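The Monday letter
2025-07-14
Filed under: Energy, Life abroad

Solar on a rented roof, part two

So many of you wrote back after the March letter that I promised I'd return to it, and here we are. Quick recap for new subscribers: I rent a small house out past Sequeira, I've been here long enough to stop converting prices in my head, and this spring my landlord finally agreed to let me put panels on the roof. The catch was that I had to handle all the paperwork myself.

First, the permit. You can't apply for a grid connection at the main office in Dindov anymore, it all goes through the online portal now, and the portal wants your residence number typed without the dash. I lost a whole evening to that dash! Once the form went through, I had an answer in 19 days. The English version of the site leaves out the page on tenants, so switch to the local language and run it through a translator if your name isn't on the deed.

Then the installer. I got quotes from Momeditz and Noveo, and they weren't even close. Noveo came in 588 lower for the same 10 panels, but their price left out the bracket work and the second inspection visit, and by the time I'd added those back in I was paying more. I went with Momeditz. Their crew started at five in the morning to beat the heat, and my neighbors were surprisingly nice about it.

My first full bill with the panels running was 206. I'm not going to pretend that's tiny – the air conditioning is on day and night in this weather – but it's the lowest summer bill I've had in this house, and I did a little dance in the kitchen.
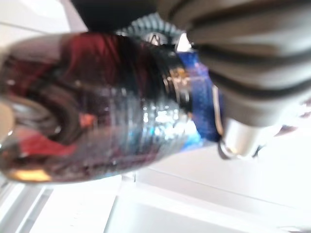

A clear plastic bottle with a blue cap.

A few of you asked about dust. Yes, it matters, and yes, I'm up there with a soft brush every other week, very early. Skip the hose if your water is hard, it leaves spots. Momeditz sells a cleaning plan but I haven't tried it, so if you have, please hit reply and tell me whether they show up on time.

Next letter: moving your car registration when you change districts, plus a reader question about shipping a piano (I have opinions). If you missed part one, it's in the archive under Energy.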